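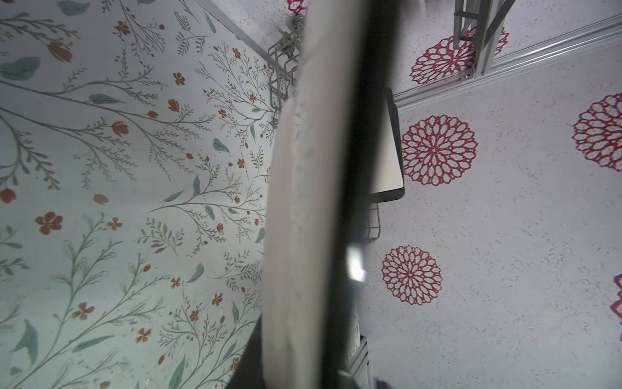
Household task automation

Household task automation is the use of machines to carry out domestic work such as washing up, laundry, tidying, cooking and cleaning. The term is also used for similar light work in shops, canteens and small workshops, where the objects and the movements are much the same. Single-purpose appliances have done parts of this work for several generations. General-purpose machines, meaning robots that can be given one chore and then another, were still at the research and trial stage in the early 2020s.

This article deals mainly with the second group. For washing machines, dishwashers and similar equipment, see Domestic appliance.

Contents
1 Background
2 What counts as a chore
3 Dishes and racks
4 Cloth and laundry
5 Shop-floor chores
6 Measuring progress
7 Cost and supervision
8 Safety
9 See also

Background

The dishwasher, the washing machine and the tumble dryer all work by moving the job into a closed box. Water, heat and motion are kept inside, and the machine needs to know very little about what has been put into it. Loading and unloading are left to a person. So are sorting, folding, stacking and putting away, and it is these steps that take up most of the human time that remains in the work.

Robot vacuum cleaners were the first mobile household robots to sell in large numbers. They succeed partly because the floor is flat and because a missed patch does little harm. They do not pick things up. A sock or a cable on the floor is an obstacle to them, and most owners clear the room before starting one.

Machines with arms have existed in factories since the 1960s. In that setting the parts arrive in the same place and in the same position each time, and the arm repeats a fixed path. A kitchen offers none of this. The plate is in a different spot every evening, the cupboard is half full, and someone may have moved the rack.

What counts as a chore

Writers on the subject usually break a chore into smaller actions: find the object, reach it, grip it, move it, place it, let go, and check the result. A machine may be good at several of these and still fail the chore as a whole. If each step works most of the time, a chore made of many steps will still go wrong fairly often.

A distinction is also made between chores with a clear finish and chores without one. Putting a plate in a rack has a clear finish. Tidying a table does not, and depends on what the household thinks of as tidy. Most published trials use chores of the first kind.

Dishes and racks

Handling crockery is one of the most common test tasks. It uses cheap objects, it is easy to judge, and it combines several difficulties that turn up elsewhere in the home.

The first is the grip. A plate lying flat has a thin edge close to the table, and a two-fingered gripper must get one finger beneath that edge or pinch the rim from the side. Shallow plates with a narrow lip are harder than bowls. Glazed surfaces are smooth, and when wet they slip. Many groups fit soft pads to the fingers for this reason, though pads wear and hold dirt.

The second is the turn. A plate is stored flat in a stack but stands on its edge in a drying rack, so it has to be rotated through a right angle on the way. A single arm may run out of reach or meet its own elbow before the turn is complete. Using two arms gets around this, with one passing the plate to the other, but the handover is a further step that can fail.

The third is the slot. The gap between the tines of a wire rack is only a little wider than the plate, and the wires are thin and shiny, which makes them hard for depth cameras to see. A plate that comes down on top of a tine will tip or chip.
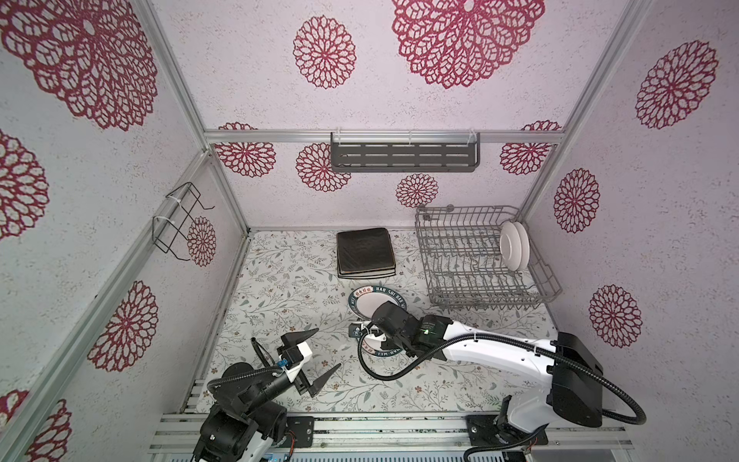

Plate loading is normally tried on a bench before it is tried in a kitchen. A typical bench has two arms on a rail at the front, a patterned mat, a small supply of plates and a rack within reach. One arm may do most of a task while the other waits, as when the right gripper takes a round plate by its dark blue rim and the left hangs open over the mat. Two round plates standing upright in the wire rack show the position that has to be matched, one close behind the other. Square plates, such as the dark ones stacked at the back, bring a separate problem: a round plate can go into a slot at any rotation, but a square one has corners that may catch.

Stacks are a further difficulty. When the top plate is lifted from a pile of the same kind, the plate below may come with it or slide. Trials often begin with single plates and add stacks later.

Results vary with how closely the test matches the training. In the Grelska bench trial, a two-arm system made 608 attempts at moving a plate from a mat to a rack. It was reported to be reliable with plates it had been trained on and much weaker with plates of a new size. Moving the rack by a hand's width had a similar effect. The most frequent fault was a plate released too early, before it had settled between the tines.

Washing by hand, as opposed to racking, has had less attention. Scrubbing needs steady pressure on a curved surface, and the machine has to judge whether the surface is clean. Water is also a hazard for motors and wiring that have not been sealed.

Cloth and laundry

Cloth has no fixed shape, so a machine cannot rely on a stored model of the object. A towel dropped on a table can lie in any number of ways, and its corners may be hidden. Folding machines that take garments clipped on by hand have been sold, but the clipping takes nearly as long as folding would.

Research systems can fold towels and simple T-shirts if they are laid out singly. Fitted sheets, bras, and anything inside out remain poor. Pairing socks is easier than it sounds, as the hard part is picking out one sock from the heap. Ironing has been shown in demonstrations but is seldom attempted outside them.

Shop-floor chores

Small workshops and shops have chores that resemble household ones: filling shelves, emptying crates, wiping benches, sorting screws, packing boxes. The surroundings are more orderly than in a home and the same job may be repeated all day, which makes the cost easier to justify.

Plilent, a maker of shelf-filling equipment, limits its machines to boxed goods with flat sides. Bags, nets and loose fruit are left to staff. In canteens, tray return lines can separate trays and cutlery by mechanical means, with magnets and chutes, and many do not use a robot arm at all.

Measuring progress

There is no agreed standard for how well a machine does a chore. Reports may give a success rate, a time, or both, and they differ on whether a person was allowed to step in. Two reports with the same success rate may describe very different levels of ability.

The Gellstead list is one attempt at a common set. It contains 11 chores, each with a written start and finish, and it requires the objects to be changed between runs. By February 2023, entries had been received for 9 of them. The two without entries were changing a duvet cover and cleaning an oven.

Speed is often left out of video demonstrations, many of which are played faster than real time. A chore that takes a person a few seconds may take a machine a minute or more. For some users this matters little, as the machine could work overnight, but noise and the need for supervision limit the benefit.

Cost and supervision

Low-cost arms have made bench research possible for small groups. The Soylu arm kit is sold at around 3,000 euros for a pair, without computer or cameras. Arms of this class carry light loads and are less exact than factory models. They can lift a dinner plate but not a full saucepan.

Most systems described as automatic still depend on people in some way. A person may guide the arms by hand to record training examples, reset the objects after each attempt, or take over remotely when the machine stops.

Safety

A slow, light arm is unlikely to cause serious injury, but the things it holds may. Broken crockery, knives and hot pans are the usual concerns. Trial systems are commonly kept inside an enclosure or switched off when someone reaches in, and neither arrangement suits a family kitchen. Children and pets add movement that the machine may not expect.

See also

Dishwasher
Domestic robot
Robot gripper
Robot vacuum cleaner
Two-arm manipulation

This page was last edited on 6 March 2023.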